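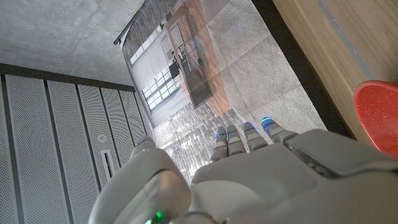

Selatar to open shared cold store for Sarnement apple growers

MEDIA RELEASE
For immediate use

Apple growers in the Sarnement district will be able to store fruit close to home from March, when Selatar opens its new shared cold store on the old cannery site.

The store will hold up to 4000 bins and will be used by 13 orchards in its first season. Until now most of these growers have trucked their fruit 182 kilometres to the nearest store with spare room, then paid again to have it brought back for packing.

Selatar will own and run the building. Growers will pay by the bin and by the week, with no joining fee and no minimum load. Space has been set aside for small orchards, which often miss out when larger growers book early.

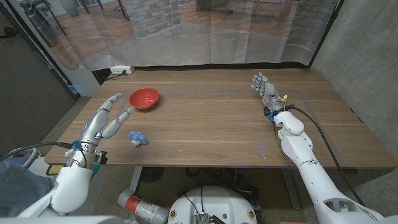

Ghumman Communications, for Selatar

The site has 10 separate rooms. Each can be set to its own temperature, so early and late varieties can be kept apart and a room can be shut down when it is empty. Pears and quinces will be accepted if there is space after the apple harvest.

Work on the building began last winter. The original brick walls on the road side have been kept, and the loading area has been moved to the rear to take trucks off the main street. Neighbours had raised concerns about noise from the cooling units at night. In response, Selatar has put the units on the northern side of the building, facing the rail line, and built a solid fence around them.

Trucks will be able to enter the site from 6 am. Growers who need to unload before then during harvest can ask for an early gate time when they book.

The cold store will have a small year-round staff, with extra forklift drivers and yard workers taken on for the harvest. Applications for the harvest jobs open in January. Forklift drivers will need a current licence, and training in cold room safety will be paid for by Selatar.

Bookings will be handled through Skimus, the online system already used by many Sarnement orchards to book packing time. Growers who don't use Skimus can book by phone or at the site office. Each bin will be labelled on arrival with the orchard, the block and the date of picking, and growers will be able to check what they have in store at any time.

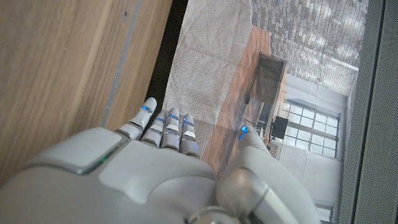 Photo: Skimus

Storage rates for the first season will be sent to growers in November and will stay the same until the end of harvest. A second stage, with a covered area for washing and drying bins, is planned but has not yet been funded.

Selatar will hold an open morning at the site in February. Growers and neighbours are welcome to walk through the rooms before they are cooled down. Closed shoes must be worn. Parking will be in the rear yard – please don't use the station car park.

Media contact: Ghumman Communications, on behalf of Selatar

ENDS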